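Pakimura Hand Unit, Series 2
Hand-held two-finger gripper for recording manipulation work

Sold by Koutsoukos. Page revised September 28, 2024.

Overview

The Pakimura is a hand-held gripper with built-in optics. An operator carries it through an ordinary task and the unit records the view over the fingers together with finger position. The recordings are used to train arm-mounted grippers of the same geometry. No arm is needed during recording, and the work can be done wherever the objects already are.

Series 2 replaces the first version, which was withdrawn in May. The grip lever has a longer travel and the finger mounts are now keyed, so a finger cannot be fitted backward. Series 1 fingers do not fit.

Fingers and housing

Fingers are molded in yellow and sold in pairs. The blocky profile with cutouts near the tip is the standard one and suits cloth, cartons and small household goods. The black guard arches over both fingers and should stay on during use. Each body carries a printed code label that the Kosto software reads when a session is opened. Keep the label clean. A unit whose label will not scan has to be registered by hand from the settings menu.

Soft goods

Garments are the hardest class of object for most two-finger tools. A folded item has to be pinched through several layers, and a patterned surface underneath makes the edge of the item harder to pick out in the recording. The standard finger holds a long dark fabric item, possibly folded clothing, over a busy printed blanket without a change of tip.

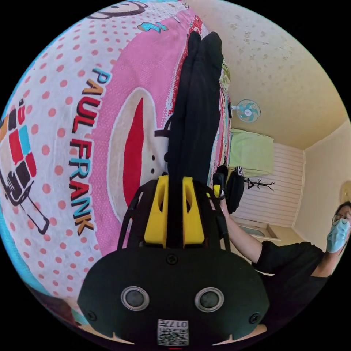 Can the fingers be changed without opening the housing?

Each finger slides off its mount once the release tab is pressed, and the housing screws stay in place. Run the zero-position routine in Kosto after every change.

Calibration

The optics are calibrated before shipping. Repeat the calibration after a drop or a lens cleaning, using the printed board in the case. Straight lines will look curved in the raw recording — this is normal for wide optics and is corrected on export.

Supplied in the case
Hand unit with guard
Standard fingers, 2 pairs
Calibration board
Charging cable
Printed quick guide

Data and storage

Internal storage holds about 1000 short recordings, depending on length. Older recordings are not overwritten. When storage is full the unit stops and the status light turns amber. Export is by cable only.

Service

Units are serviced at the Dukholm workshop. The grip spring is a wear part and should be replaced every 52 weeks under daily use. Contact Oksana Bondarchuk in technical sales for spare fingers, loan units and quotes on multiple units. State the serial number printed inside the case lid.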